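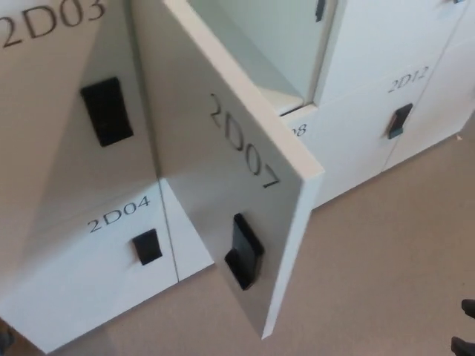 Ticket: Locker booking sync fails after update
Product: Dovum Desk, module Lokia
Status: Solved, waiting for confirmation from customer
Priority: Normal

Opened by customer, 8:10

Hello. Since the update in January our staff can not book lockers in the Workis app. The list of lockers opens, but every locker is shown in gray with the text "unavailable". The doors still open with badges for people who had a booking before the update. New people get nothing. We have 1,970 users in the system and the reception desk has a line every morning. I restarted the Lokia service two times and it did not help.

Support, 9:25

Thank you for the clear report. Please send us the sync log from the Lokia server, the last 60 lines are enough. Please also tell us whether the locker names in Lokia and in Workis are written in the same way, for example 2D03 and 2D04, without a space or a hyphen.

Customer, 10:40

The log is attached. I compared the names. In Lokia it is 2D03. In Workis it is 2D-03 for the whole zone 2D, but in the other zones it is the same as in Lokia. I do not remember that anybody changed it. Can this be the reason? The other zones are also gray.

Support, 11:15

The hyphen is one problem but it does not explain the other zones. In your log I see this line repeated:

import stopped: unknown unit in row 8, no rows written

Before the update, the import skipped an unknown unit and continued with the next one. Now it stops at the first error and writes nothing. So one wrong name in zone 2D blocks the full building. Please do these steps:

1. In Workis, export the unit list and remove the hyphen in all names of zone 2D.
2. Import the list again with the option "update existing". Do not use "replace all", it would delete the current bookings.
3. In Lokia, open Sync and press "Run full import".

Customer, 13:30

Steps 1 and 2 are done. In step 3 I get "token expired". I was logged in as administrator.

Support, 13:50

Sorry, I should have mentioned this. The sync uses its own token, it is not connected with your login. Go to Settings, Connections, Rana gateway, and press "Renew". Then wait 3 minutes before you run the import, the gateway reads the new token with a small delay.

Customer, 14:20

Now the import finished without errors. The lockers are white in the app again and I could book one for a test. I will ask reception tomorrow morning if they still see problems, so please keep the ticket open until then.

Support, 14:35

Good to hear. I leave the ticket open. I also sent a request to the developers that the error message should show the name of the unit and not only the row.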